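News from the Folding Project

31/01/2022

What a start to the year! When we put out the call for people willing to fold clothes for science, we hoped for a handful of replies and got 113 (some of you wrote in twice, which we loved). Thank you to everyone in Billamville who has opened up a bedroom, a laundry or a corner of the lounge to us. The first batch of recordings is now in, all 257 of them, and they're every bit as varied as we wanted.

If you're new to the newsletter, the short version is that we're teaching a system called Drerach to handle household fabric by giving it lots and lots of examples from people who already know how. You hold a gripper in each hand, you do the job the way you'd do it on any other evening, and the cameras on the grippers record the view from close up. Drerach then learns to match what the cameras saw with how the grippers moved.
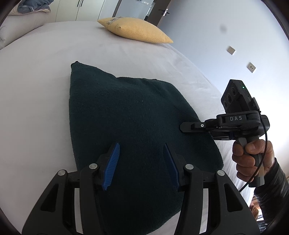 Knitwear is the part I'm most excited about. Towels and tea towels have been going well since July, but they have straight edges and four corners, and a jumper has neither. It stretches, it slumps, and the sleeves go wherever they please. The dark green one on the white bedsheet is a great case: it's folded into a rough taper, with one layer overlapping another in a wavy line, and the fingers have to come in at the right height over a very fine knit. Please don't tidy up your folds for us! A lopsided jumper is just as useful as a neat one, and we're short of lopsided ones.

Daranee Phetsri has been going through the recordings at our Haletti workroom and has a few requests for the next round. Go a little slower when you close the fingers on the fabric. If you drop something, keep recording and pick it up again – the recoveries are some of the best material we have. And try to mix up your colours, as we've got plenty of grey on grey and could use more contrast.

The next round covers cardigans, scarves and anything with a hood. We have 7 kits to lend out and each household can keep one for 2 weeks, which should be plenty of time to get through the winter drawer. Kits can be collected from the Beaudoin building during office hours, and the charger is in the side pocket of the bag (please put it back there!). To put your name down, reply to this newsletter with your suburb and the sorts of knitwear you've got at home. Chunky cable knits go straight to the front of the queue.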